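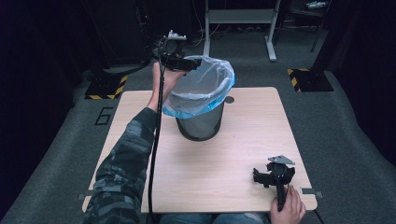

Two hand-held grippers in use beside a lined waste bin on a table.

Fludton firms sign up to gripper code, but checks are left to them

2024-03-05

A voluntary code of practice for people who teach robots by hand was published in Fludton today, with backing from two local companies and a good deal of talk about trust. It runs to seven pages. Whether it will change what goes on at the table is harder to say.

The code covers work in which a person holds a pair of grippers and carries out everyday jobs while cameras and sensors record each movement. The recordings are then used to train robots. It is a fast-growing trade with few rules of its own, and the authors say they wanted to set some before somebody else did.

Visodex and Fevard, the two companies that have signed, will be expected to keep trailing cables away from the feet of anyone working, to mark floor stands clearly, and to write down the state of the table before each run. Operators must be given a break after 200 recordings. Any recording with a dropped object or a false start has to be labelled as such and kept, where in the past many were simply deleted.

"We have been arguing over these points for years and it is good to have them on paper," said Catrin Wynne, who led the drafting. "A new starter can now be handed the same page in any workshop that has signed."

That may be so, but the page leaves a lot out. There is no limit on the length of a shift. There is no figure for the weight of a gripper, though an operator may hold one in each hand for most of a morning. The word "should" turns up in nearly every clause and "must" in very few, and the clause on breaks lets a manager put one off "where the task requires it". It does not say which tasks those might be.

Igor Kalinowski, a safety adviser who read two earlier drafts, said the first version had been firmer. It called for an outside inspector to visit each site without warning. In the published text this has become a yearly form, filled in by the company and sent to the code's own office.

"I would not accept that for a ladder," he said. "I don't see why I should accept it here."

The case for the code rests largely on a trial at the Yordanov workshop, where 593 recordings were reviewed under the new rules. Of these, 335 were passed as fit for use at the first look. The launch paper calls this "a strong result". It gives no figure for the same workshop before the rules came in, so there is no way of telling whether the result is strong, weak or just what would have happened anyway.
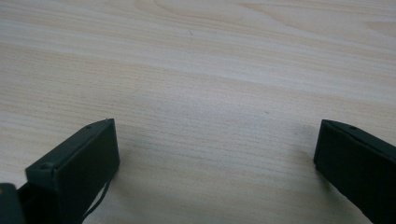 Asked about the missing figure, Ms Wynne said that records from before the trial had not been kept in a form that allowed a fair comparison. She accepted that this was a weakness and said a second trial was planned for September, with results from before and after. It will again take place at Yordanov, and the reviewers will again be Yordanov staff.

The part of the code most likely to be of use is also the dullest. An annex sets out how to check a pair of grippers at the start of a session: look over the screws, open and close the jaws fully, see that the cable is not pulling, and compare the two sides. Nassoro Ogola, who trains operators, said he had taught much the same routine for a long time and was pleased to see it written down. He was less taken with the rest.

"Most of it is what a decent workshop does already," he said. "The ones that don't are not going to sign."

Signing is free and can be withdrawn at a month's notice. A company that breaks the code will get a letter. What follows a second breach is "under discussion", according to the launch paper, which gives no date for a decision.

Comments on the text are open until the September trial begins.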